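**Status:** open, waiting on reporter
**Component:** Zindo remote control, gripper channel
**Site:** Gastunham
**Opened:** October 29, 2023

Gripper opens late when I let go of the trigger, and it doesn't go back to zero when I squeeze it all the way. It's spoiling the ring task. I'm driving the arm from the hand controller, picking up the blue ring and hanging it on the lower hook of the black stand. The reach and the approach are fine. The trouble starts once the ring is over the hook and I want to let go and back out. I release the trigger, start to pull back, and the fingers are still holding on. If I pull back at my normal speed the ring comes with me and either swings or lifts off the hook.
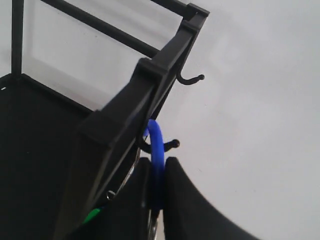 **Nerys Voyle**

What I've tried so far:

- Restarted the Zindo session. No change.
- Power cycled the arm and the gripper. Better for the first couple of demonstrations, then the same.
- Swapped to the spare hand controller. Same late opening. The closing problem may be a bit worse on the spare, I couldn't swear to it.
- Moved the arm by hand with the motors slack and used the buttons on the gripper body to open and close. It opens straight away. So I don't think it is the gripper itself.

I'm meant to have 100 good demonstrations of this task and I've got 70. I'd like to know if the ones I've already recorded are any use before I do the rest.

Settings: Tefera gripper, default force, trigger set to proportional. Recording wrist camera, joint positions and trigger value.

---

**Yurii Symonenko** (support)

Thanks, that's a clear report. Moving the arm by hand and using the buttons was a good test, as it skips the trigger channel completely.

Could you send:

1. The session log from one of the bad demonstrations.
2. The `gripper` section of your config.
3. Whether the lateness is the same on a quick release and on a slow one.

On the recordings: please don't delete anything yet. We store what you asked for (the trigger) and what the gripper did (the measured opening) as two separate streams, each with its own timestamps. If the gripper was late, the second stream will show that it was late. Whether you can train on it is another matter and I'll come back to it.

---

**Nerys Voyle**

Config:

```
gripper:
 mode: proportional
 source: trigger
 deadband: 6
 smoothing: on
 hold_timeout_ms: 3000
```

Log is attached to the ticket. I didn't set `hold_timeout_ms`, I don't know what it is. The rest is how Kedir left it when he set up the station.

Slow release is worse. If I snap my finger off the trigger it's nearly all right. If I ease off, which is what I'd do with the ring so it settles on the hook and doesn't jump, there's a long wait and then the fingers open all in one go.

---

**Kedir Ambaye**

I set the station up, so some of this is mine. The deadband went in when we had the old controller, which had a loose trigger and kept twitching the fingers. I put smoothing on the same day. I didn't touch the hold timeout either. It must have come with the template.

I had a go at the task myself after reading this. Easing off gently gave me the wait, as Nerys says. I also noticed that after a few grasps the fingers don't meet with the trigger fully in. There's a thin gap between the tips. It doesn't matter for the ring, which is much thicker than the gap, but the next task in the list is a thin cord and it'll matter a lot there.

---

**Yurii Symonenko** (support)

OK, I've been through the log. There are two separate faults and they've been making each other harder to see.

**Late opening.** `hold_timeout_ms` is a grip-keeping feature. When the gripper reports contact, Zindo holds the last grip and ignores small changes to the trigger until either the change is large or the timeout runs out. It was written for people carrying heavy parts, whose fingers get tired and drift. With a slow release each change is small, so it keeps being treated as drift. Then the timeout ends, the software catches up, and you get the sudden opening you describe. A fast release is one large change and goes straight through.

Please set:

```
 hold_timeout_ms: 0
```

and leave everything else alone for now.

**Fingers not closing fully.** This looks like the trigger range. The log shows your trigger never reaching its recorded maximum, so in proportional mode the gripper never gets told to close completely. Each controller has its own range, and the saved one probably belongs to the old controller Kedir mentions. That would also fit the spare behaving a little differently.

To redo it:

1. Stop recording. Park the arm well away from the stand with nothing in the gripper.
2. Open Controllers, pick the one you are using, and choose Reset range.
3. Squeeze the trigger fully and hold until the bar stops moving, then let it go fully.
4. Do that again a few times, at the speed you'd really use.
5. Save under a new name. Don't overwrite the old range.
6. Squeeze fully and look at the fingertips.

---

**Nerys Voyle**

Timeout set to 0 and that has fixed the late opening. I can ease off now and the fingers follow. I hung the ring, opened up, backed out and it stayed on the hook. Did it several more times with the same result.

Range reset done on my usual controller, saved as `voyle_new`. Drove the arm down over the clear floor in front of the stand, nothing in the fingers, to look at the tips. They come nearly together but there is still a thin strip of floor showing between them.

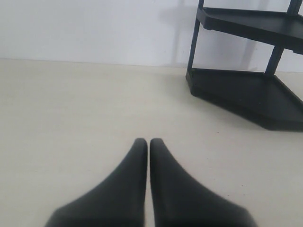 **Does the recorded trigger value get corrected when I change the range?**

The new range only applies to recordings made after it is saved. Older ones keep the values they were recorded with, along with the name of the range that was in use, so they can be rescaled later if you still have that range on file.

That was from the Zindo help page, pasting it in so Huiling has it too. So I'm glad I didn't overwrite the old one. The remaining gap, though: is it the controller, the gripper or me?

---

**Huiling Tang**

I look after the training side for this station, so I'll comment on the data and leave the gap to Yurii.

I pulled up the demonstrations and played the wrist view next to the two gripper streams. The approach part of every one is good. Nerys is very steady and always comes at the hook from the same side of the ball tip, which helps. The release is where they differ. In the early ones she lets go and moves off together, as you would. Later she has learned to wait for the gripper, so there's a pause at the hook which isn't part of the task. If we train on those as they are, the robot will learn to stop at the hook and sit there.

What I'd like to do is keep the approach from all of them, and cut each one at the moment the trigger first starts to drop. Then use only new recordings for the release. Nerys, please don't try to copy the old timing. Do it the way you did on your first day.

Also, could you do some of the new ones on the upper hook? I know the task sheet says lower. I'd rather have them labelled separately and not need them.

---

**Yurii Symonenko** (support)

Agree with Huiling's plan.

On the gap: what does the measured opening say when you squeeze fully? If the trigger reads at its maximum and the measured opening reads zero, the software thinks it's shut and the zero point in the gripper needs setting again. If the opening reads above zero, the command isn't getting all the way there, and I'd look at the deadband next. I believe it's applied at both ends of the travel, so a setting meant to stop twitching near open will also stop the last bit of closing.

---

**Nerys Voyle**

Trigger at maximum. Opening reads a little above zero and stays there. So deadband, by the sound of it?

Happy to do the upper hook. It's a more awkward reach, the wrist has to come up and I lose sight of the ring behind my own fingers for a moment, so expect those to be slower.

---

**Yurii Symonenko** (support)

Deadband, most likely. Halve it first and don't go straight to nothing. If the fingers start twitching with the trigger at rest, put it back up a step. Turn smoothing off only after you've settled the deadband, and note in the session name which settings you used.

---

**Kalkidan Endale** (Siletti)

Adding myself for the Tefera side. Before anyone sets a new zero on the gripper, please check that both finger pads are seated. A pad that has worked up slightly on its mount will leave a gap at the tips with the opening reading correctly closed. That isn't quite what Nerys is seeing, but it only takes a minute. Press each pad firmly towards the base with the power off, then do the closing test again.

If you do get as far as setting the zero, do it with the pads on and the gripper warm from use.

---

**Yurii Symonenko** (support)

Leaving this open until the deadband result is in. I've raised a separate request for `hold_timeout_ms` to be off in the demonstration template, and linked it here.

Nerys, the list from me is: pads, halve the deadband, closing test, then a short trial recording sent to Huiling before you start on the rest of the set.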